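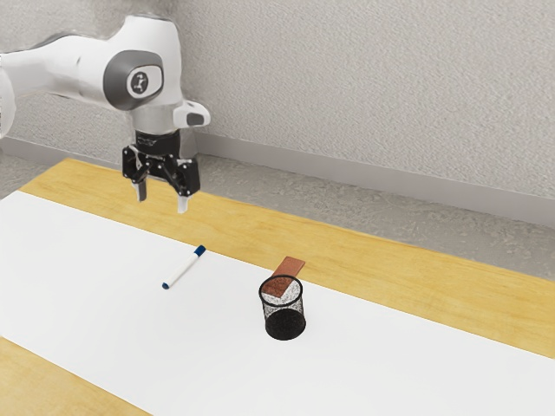
Minutes of the January meeting, Pleltham Teleoperation Group

Present: Mabli Gittins (chair), Martim Paiva, Jabari Rweyemamu, Qiuyue Xu (minutes)
Apologies: Mingxuan Bai

1. Welcome and last minutes

Mabli opened at 5 and thanked everyone for coming out in the heat, and Martim in particular for the lemon slice, which did not see out item 2. The last minutes were accepted with one fix: the spare headset lives in the Lu room, and has done since winter.

2. The marker and cup task

Most of the evening went on this one, and happily so. We are still working in the simulator, with the white arm over the table, the sheet of paper laid out, the marker on its side and the black mesh cup to the right of it. The operator starts with the jaws open and well up in the air, comes down to the marker, picks it up and drops it in the cup.

Jabari has now recorded 68 demonstrations by remote control towards our target of 300, and we gave him a round of applause, as his wrists have earned it. He would like the rest of us to take a turn, partly for the company and partly so the arm doesn't learn all his little habits (he always comes in from the left, and he knows it).

There was a good long talk about the reddish-brown block lying across the top of the cup. Martim feels it makes the task too hard for new operators, with so much of the opening taken up. Qiuyue was rather fond of it and thought people should learn to work around a bit of clutter, the way you would on your own desk. We agreed to keep the block for the experienced operators and record a second batch without it, labelled clearly so the two never get muddled.

Mabli asked that everyone pause over the marker before closing the jaws. Several of the recordings rush that part, and the replays look very jerky. Failed attempts are to be kept in their own folder, please, and not deleted, however embarrassing!

3. Hand guiding

Martim went through his notes on leading the Benon arm by hand. He finds it much kinder to beginners than the controller, though you do have to keep your own arm out of the camera's way. Jabari asked whether the two sorts of demonstration could be mixed in training. We didn't settle it, and Mingxuan will be asked for a view.

4. Software

The Dilisico update can wait until the first batch is done.

Actions
Jabari: set up the scene without the block.
Martim: write a one-page guide for new operators.
Mabli: draw up a roster so that each of us records 14 demonstrations before we next meet.
Qiuyue: send Mingxuan the question from item 3.

Meeting closed at 6.40 pm.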